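Street lighting and surface walk, notebook 3
February 15, 2018
Wumcombe, the back streets, after dark
Present: me (Ludmila Zeman), Yayra Amegashie, Kwadwo Bawa. Adom Korletey sent apologies and a torch.

Purpose: to see what the streets look like at the hour people complain about. All our notes so far were made after breakfast, in good light, by people who had slept. The complaints are all about walking home in the evening. Comfort Dogbe pointed out the mismatch in December and I said I'd look into it, so I am now, a bit late, looking into it.

Kit: clipboard, two pencils (one survived), lamp meter, wheel for distances, the Nutsugah sheet for scoring surfaces. The sheet wants a score out of 13 for every stretch. Why 13 I couldn't say. Kwadwo thinks somebody ran out of page.

Part one, the wide road

Started at the Prakis end. Decent asphalt, wide enough that you feel you ought to be driving on it. The trouble is the gaps. Two streetlights in the middle distance do all they can and the rest is left to the imagination. No moon to speak of. Yayra said her eyes would adjust and then looked straight at a lamp, which set her back to the beginning.

Parked cars are the thing I hadn't allowed for. By day they're just in the way. At night they eat the edge of the road, so you lose the line you were following and drift outwards. The pale ones are a help, as it happens. You catch the curve of a wheel arch or a bit of bright spoke well before you make out the car attached to it. A dark car gives you nothing until your knee finds it. Kwadwo's knee, in this case. He wants it recorded.

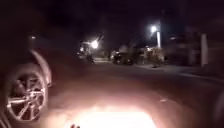
Meter readings went as expected under the lamps and fell off a cliff between them. I took each one twice and wrote the lower. Yayra objects to this on principle and says we should take the mean. We argued about it for longer than it took to do the readings. Compromise: both go in the book, and whoever types it up gets to choose. It'll be me typing it up.

Surface here is easy. Grainy, even enough underfoot, no loose stuff that we tripped on. Gave it 11. Kwadwo said 11 was generous for a road he couldn't see. Fair, and a nuisance, because the sheet has no box for "probably fine". Pencilled one in.

Other things from this stretch:

The wheel sticks when it's cold. It did this last winter too and I wrote "oil the wheel" on this same page of the previous notebook. Oil the wheel.

Complaint ref 3345 says the road is "like walking into a cupboard". I'd put that down as exaggeration. Have now crossed out "exaggeration".

If you stand still and talk, people open windows. Next time wear the vests, or talk less. Vests more likely.

Part two, the rough street

Turned off the wide road and it all went downhill, in the figurative sense. The paving is uneven and worn, patched in places, with small cracks and bumps. In daylight I scored a street very like this as middling and moved on to lunch. At night with a light held low, every bump has a shadow behind it and the whole thing looks like a relief map. Hold the light high and it goes flat and white and seems perfectly good. So the score depends on where you hold the torch. I don't love that.

Tried it three ways with Yayra holding and Kwadwo calling out scores with his back to me so I couldn't pull faces. Low light gave the worst scores, high light the best, and no light at all produced a refusal. We agreed low is the honest one for anyone on foot, and I'll go back and redo the daytime streets on that basis. I say "I". There'll be a rota.

Small dark things on the ground are the other problem. Stone, bit of rubbish, hole, patch of something: from a few paces off they're all the same blot. Yayra kicked one to find out and it was a stone. Not a method I can put in the write-up. She has suggested we call it a contact survey.

Shiny spots likewise. A bright oval on the road might be damp or might be rubbed smooth, and you'd want to know which before putting your weight on it. The sheet has a single column for both. Added a question mark column beside my "probably fine" box. The Nutsugah sheet is gradually becoming the Zeman sheet.

Doorways. There's a pale building along the left with a big dark opening in the front, and we all three gave it a wide berth without discussing it. It's a perfectly ordinary opening. Still, three grown people with a clipboard went round it in a curve, and I think that belongs in the notes: people don't walk the line we draw on the plan, they walk away from the dark bits. Same building has a pole out front with a white bucket or tub at the foot, and that was far and away the easiest thing to spot on the street. Whoever put it there has done more for night visibility than we have so far. Suggest to Clistuva, before they quote us for reflective posts, that we price up white buckets.

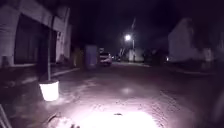
To do

Oil the wheel.
Redo the daytime scores with the torch held low. Ask Adom for his torch again, ours is hopeless.
Write to Comfort and say she was right. Keep it short.
New sheet: separate damp from smooth, add the question mark column, find out about the 13.
Kwadwo to draw the route we walked, curve and all, on the plan.
More pencils.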